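Tour diary, February, very late

Okay, I'm typing this on the night bus with my shoes off and a bag of pretzels on my chest, so forgive the spelling. We opened for Drelik tonight! Me, with my two-year-old in-ears held together with tape, opening for the man whose first record I used to rap along to in my mom's car until she turned it off.

Sold out, too. The Drellmont holds 519 people and the girl at the door had a clicker and was super strict about it, so my cousin, who "forgot" to get a ticket, listened to the whole thing from the alley. Sorry, Benny. I did ask.
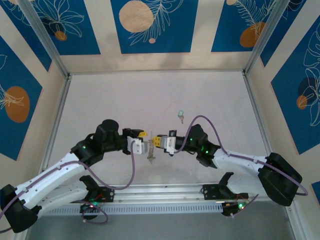
Last changed: February, 2 a.m.

So, soundcheck. We were supposed to get an hour and we got 20 minutes, and most of that went on a hum in the left monitor. Eckhard Albers was doing front of house and he is so calm it makes me nervous. He walked up, moved one cable, walked back, and the hum was gone. Then he told me I swallow the ends of my lines. I've been doing this for six years and I have never once heard that from anybody, and now I can't stop hearing it. I went through the whole second verse of "Diteo" in the bathroom over-pronouncing everything like a news anchor.

Wiebke drummed for us again (Wiebke Reuter, for those of you who keep asking, and yes, she has her own stuff, go find it). She wanted to start with the slow one. I wanted to start with the loud one. We argued about it over fries and then started with the slow one, and okay, fine, she was right. The room went quiet in a good way. I could see people in the front row putting their phones down, and when the beat finally dropped on the second song the floor was moving under my feet.

I messed up once. Third song, I came in four bars early and just kept going, and Wiebke skipped ahead to meet me like it was planned. She gave me a look I'm going to be seeing in my dreams. The video's already up and not one comment mentions it, so either we got away with it or everyone was being nice.

Drelik's set was something else. I watched from the side of the stage with my arms folded so I'd look like I belonged there. He doesn't do much! Everybody says he's wild live, from the old days when he climbed speaker stacks and hung off lighting rigs, but he barely left the middle of the stage tonight. He just stood there and talked to people between songs, long rambling stories, one about a dog, and they ate it up. At one point a guy yelled for him to climb something and he said his knees had retired before he did.

I got maybe a minute with him afterward. I had a whole speech ready and what came out was "good dog story." He said thanks. Great. Put it on my gravestone. 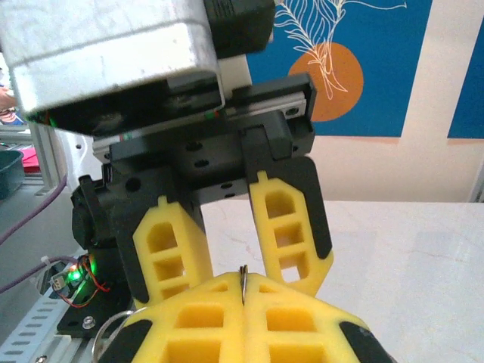

Silver wire, yellow fingers.

Merch report, for my own records mostly. I brought 100 shirts and I'm going home with a box of smalls and one weird XL where the print came out sideways. A kid wanted the sideways one and then his friend talked him out of it. The tapes are gone, all of them, so I need to call Voß about a second run. They take forever to answer email but the guy picks up the phone if you call before lunch. Also need: more tape for the in-ears, or, you know, new in-ears.

Other things I need to remember. The green room had real coffee. Load-in is through the back and the ramp is steep, so don't pack the keyboard on top next time. Drink water before the encore and not during it. Ends of lines, ends of lines, ends of lines.

Wiebke's asleep across the aisle with her sticks still in her jacket pocket and the driver has some kind of accordion music going up front, which I'm starting to like. Two more hours. I'm going to eat the rest of these pretzels and try the second verse again, very quietly.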